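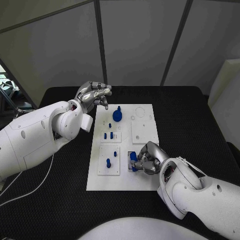
Both arms over the peg board, left hand above the top edge.

**17 February 2025, Kaimal workshop, notes for the cabaret build**

Spent the morning on the footlights. Kulik want the full run of the front edge to dim as one and then split into four for the widow's song in the second half. The old dimmer pack only gives us three usable channels, as channel 2 still flickers below a third. Swapped the fuse, no change. Swapped the lead, no change. Ilango thinks it's the fader card. I've taped over it and written DO NOT USE on the tape.

Show file is at version 555. Zuleica renumbered the cues after the read-through, so the paper copy in the red folder is out of date. Use hers. Cue 31 is now the curtain reveal and the old 31 (piano lid) has gone altogether.

Curtain: the red velvet drags on the stage left side when it opens fast. Jagadeesh took the track down and found the third runner worn flat on one face. Replaced it with one from the spares tin. Ran it by hand several times and it still slows near the end, less than before. Might be the weight of the hem. I don't want to take chain out until Indira has seen it hang, because she sewed it in and knows how much there is.

The piano is a shell with a stage piano inside. Lid hinge squeaks. Candle wax on the hinge, better. Thirumalai asked for the lid to stay up at a steeper angle so the second row can see his hands. Cut a longer prop stick from the ash offcut, 4 cm more than the old one, and glued felt to both ends. It needs painting black before the dress run.

Budget: 2,296 left after the hire of the tent lamps. That has to cover the Brostow order (gel, gaffer, two cans of flame retardant) and whatever the fader card costs. Sent Udunix an email asking for a price on the card. Nothing back by five.

Sound: the singer's headset mic picks up her earrings in the waltz. Zuleica has spoken to her. She will try smaller ones, or clip the mic on the other side. Hum on the band feed went away when we moved the kettle to another socket, so please leave the kettle where it is.

Still to do:

- paint prop stick
- Indira to look at curtain hem
- chase Udunix
- new labels for the footlight sections, 1 to 4 from stage left
- print Zuleica's cue list and bin the old one
- find the missing wing nut from the music stand

Ilango has the van key. Load-in plan is pinned by the door, but the ramp width on it is a guess and somebody needs to measure the real one before we build the piano trolley.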